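Ziltia opens its folding room in Seltmont this Wednesday

SELTMONT - I've been folding things on beds for most of my working life, and now I get to do it with the doors open! Ziltia's new bedding room on Fagerlund Street opens Wednesday at 10, and you're all invited to come in, mess up a bed and put it right again.

I wanted it to feel like a bedroom and not a shop, so the quilts are on the beds (no plastic bags, please) and there's always something bright on top.
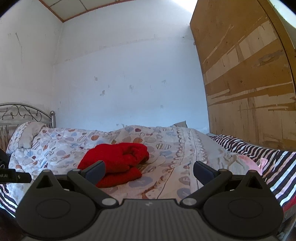
Bright red on a pale patterned quilt at Ziltia.

We've got 197 quilts and throws to start with, and 40 of them come from our friends at Distby, who love a busy print as much as I do. My own rule is one strong color per bed - red, if you ask me - and a soft, lazy fold.
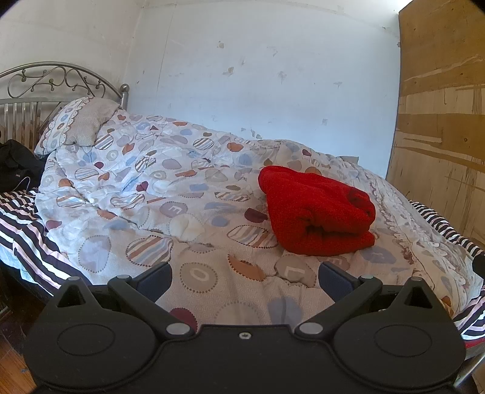 The free folding hour runs every afternoon at 3, and you can bring your own blanket if it's giving you trouble. Fitted sheets too, though I make no promises there.

Throws start at $68. Parking is behind the building, and the side door has a ramp.

Press visits: call the Ziltia shop desk any morning before 10 and ask for the bedding room.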